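Chapter 5
Talking About Talks: How Mediation Begins

Most peace negotiations start with an argument over furniture. The Erkembridge talks spent 41 days on the seating plan before either delegation would discuss the border, and one side walked out over the height of a flagpole. Students tend to find this funny. Diplomats don't, as a rule, having sat through it.
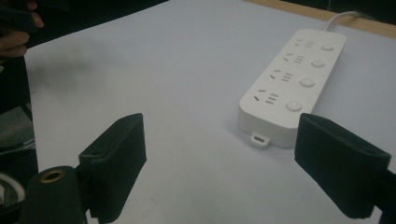
Quarrels over procedure are seldom a waste of time. Who sits where decides who counts as a government and who is merely a guest – and a rebel movement that gets its own nameplate has already won something. The mediator's first job is to give each side a small victory the other can pretend not to notice.

In this chapter we follow the Erkembridge process from the first secret contacts to the October ceasefire, which ran to 92 articles and lasted 2 weeks. We then turn to the question of what a mediator can offer when neither party much wants to be in the building.

Key terms: proximity talks, recognition, back channel, spoiler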